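Filed under: Course Notes / Handheld Collection Practice
2 min read

Handout 2: Rules for the table-setting station

These rules apply to everyone collecting with the Trenard hand-held gripper at the Pretville lab. Read them before your first session.

Start each take with the fingers open and clear of the dishes. Keep the tray rim in view on the approach. Do not rest a finger on the tray to steady your hand.
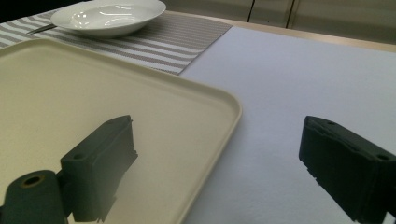
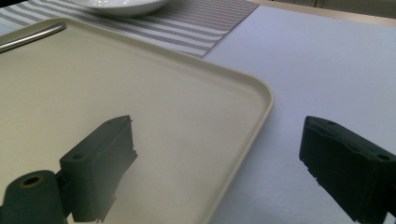 Open fingers near the tray corner, striped placemat beyond.

Move at one steady speed. If you bump the bowl or the placemat, stop and end the take. Do not fix the layout while recording. Mark the take as spoiled in Rosus and leave the file where it is, even if the rest looks good.

Check the finger screws at the start of the session and again after a drop. A loose finger changes the grip width, and the takes before and after will not match.

Task codes for this station are 2435 (clear to tray) and 2929 (set from tray). Do not mix them in one session. The Joshi checklist covers shutdown and must be signed before you leave.

Next handout: labeling spoiled takes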